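Jutside Shared Kitchen
Minutes of the Equipment and Surfaces Meeting
14th May, upper kitchen

Present: Aranka Magyar (chair), Jia, Tunano, Titik (minutes)
Apologies: none received

1. Minutes of the previous meeting

Accepted with one correction. Under item 4, "drain board" should read "draining rack." Titik to amend the stored copy.

2. Matters arising

2.1 Drawer liners. Replaced in all drawers on the sink side. The offcuts are in the tall cupboard and may be used for the spice shelf.

2.2 Dishwasher salt. Refilled. The indicator stayed on for one cycle after refilling and then cleared. No further action.

2.3 Tap aerator. Descaled by Tunano. Flow is acceptable at the cold side. The hot side is still uneven and will be looked at again before the June meeting.

3. Cutting board

3.1 The large bamboo board was reviewed. It is used for bread, vegetables and cooked meat. Raw meat and fish are handled on the plastic boards only, and this does not change.
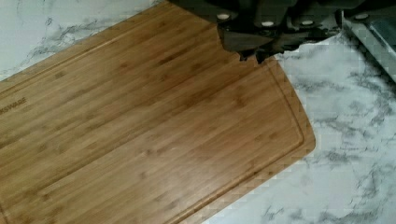

Item 3: bamboo board on the marble counter, juice groove at the right end.

3.2 Care. The present instruction card says "wipe after use." The meeting found this too vague. Revised wording agreed:

Wash by hand in warm water with a small amount of dish soap. Do not soak. Do not put in the dishwasher. Rinse both faces. Clear the groove with the narrow brush. Dry with a towel, then stand on edge until fully dry.

3.3 Groove. Jia reported that crumbs and dried juice collect at the corners of the groove, where a flat sponge does not reach. The narrow brush kept for bottle necks fits. A second brush of the same size will be bought so that the bottle brush is not used for both jobs.

3.4 Oiling. Tunano asked for a fixed interval. Jia preferred oiling by condition: a few drops of water are put on the surface, and if they soak in, the board is oiled. After discussion both methods were adopted. The board is oiled every 6 weeks, and sooner if the water test calls for it. Food-grade mineral oil only. Olive and sunflower oil are not to be used, as they turn sticky and smell stale.

3.5 Sanding. Titik asked whether knife marks should be sanded out. Agreed that light marks are left alone. If a mark catches a fingernail, the board is to be sanded along the grain with fine paper, wiped, dried and oiled. Coarse paper is not to be used on bamboo at all. Aranka Magyar noted that the groove should not be sanded, as this rounds its inner edge and liquid then runs over.

3.6 Storage. Two positions were considered: flat on the counter, and upright against the wall. The flat position is convenient, but the underside dries slowly if the board is put down damp. Agreed: flat when dry and in daily use, upright overnight after washing.

4. Countertop

4.1 Sealing. The marble was last sealed with a penetrating stone sealer. Drops of water near the sink now leave a darker patch for some minutes, which indicates that the sealer is wearing there. The rest of the counter passes the same test. Agreed to reseal the sink end only.

4.2 Method. The surface must be clean and dry for a full day before sealing. The sealer is spread with a lint-free cloth, left for the time stated on the can, and the excess buffed off before it hardens. No food preparation on that section until the following morning.

4.3 Acids. Lemon, vinegar and tomato etch marble whether or not it is sealed. Citrus is to be cut on a board. Descaling products are to be measured out at the sink and nowhere else on the counter. Tunano asked that the descaler bottle be stored upright in a plastic tub. Agreed.

4.4 Abrasives. The powder cleanser under the sink is removed from the kitchen. For etch marks that are already present, Jia will try a marble polishing powder on one small area and report. If wet paper is needed first, it should be 3000 grit and used by hand only. No wider treatment before the result has been seen.

4.5 Hot pans. Trivets are required. One trivet has lost two of its rubber feet and is withdrawn until the feet are replaced.

5. Toaster and counter layout

5.1 The layout of the counter was discussed with reference to the toaster, the cutting board and the items standing at the back.

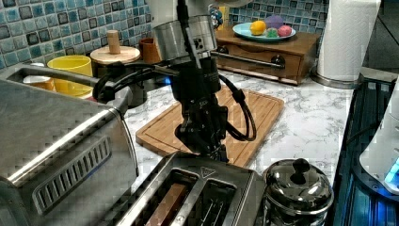

Jia objected to the bread being cut so far from the toaster in the earlier plan and said that crumbs had ended up along the whole counter, where they were then wiped toward the wall and left. Jia would sooner have the two jobs next to each other and one place to clean.

5.2 The meeting agreed with this. The toaster and the bamboo board stay at the same end of the counter. Bread is sliced on the board, and the board is cleared into the food waste, not brushed onto the marble.

5.3 Crumb tray. To be emptied at the end of each day on which the toaster has been used. The toaster is unplugged and cold before the tray is drawn out. It is not to be turned upside down and shaken, as crumbs lodge around the guide wires.

5.4 Thick slices. Tunano reported bread jamming in the slots when cut by hand. Slices that do not drop in freely are to go under the oven grill. Metal utensils are not to be put into the slots. Wooden tongs will be hung on the hook next to the socket.

5.5 Steel surfaces. The toaster shows fingerprints and the occasional dried streak. Damp microfiber cloth, then a dry one, both along the direction of the brushing. No chlorine products on stainless steel. The same applies to the larger steel appliance.

5.6 Items at the back of the counter. The yellow bowl, the wooden canister and the cups were considered one at a time.

The yellow bowl stays out. It is used daily and no shelf is wide enough for it.

The canister stays out. Its lid and knob are wood and are to be wiped, not washed. Titik asked for a label. A paper label on the underside was agreed.

The cups go back to the cup shelf at the end of the day. Cups left on the counter overnight are treated as used and washed.

5.7 Clearance. Items at the back are to be lifted when the counter is wiped. Wiping around them was found to leave a ring on the marble under the canister. Felt pads were proposed and rejected, as they hold water. Cork pads to be tried.

6. Purchases

6.1 Approved: one narrow brush, food-grade mineral oil, stone sealer (small can), marble polishing powder, cork pads, rubber feet for the trivet, wooden tongs.

6.2 Deferred: second toaster. Titik submitted a quotation under reference 767. The meeting wished to see first whether the revised layout reduces waiting in the morning. To be taken up again in June.

6.3 Not approved: glass board protector. It blunts knives and slides on marble.

7. Any other business

7.1 Towels. Hand towels and dish towels are being mixed up. Dish towels will hang on the oven rail and hand towels by the sink. Towels used for oiling the board are to be washed separately and not put in the dryer.

7.2 Instruction cards. The cards for the board, the counter and the toaster are to be reissued in the same type size and placed inside the door of the left cupboard. The old cards are to be thrown away when the new ones are up.

7.3 Knife sharpening. Jia asked that the bread knife be left out of the sharpening round, as the last attempt flattened part of the serration. Agreed.

8. Actions

Titik: correct previous minutes; reissue cards; label for canister.
Jia: polishing test on one small area; purchase of brush, oil and cork pads.
Tunano: hot tap; reseal sink end; trivet feet; hook for tongs.
Aranka Magyar: remaining purchases; toaster quotation to the June agenda.

9. Next meeting

June, same room. Items for the agenda to Titik at least 7 days beforehand.

Minutes taken by Titik. Checked by Aranka Magyar.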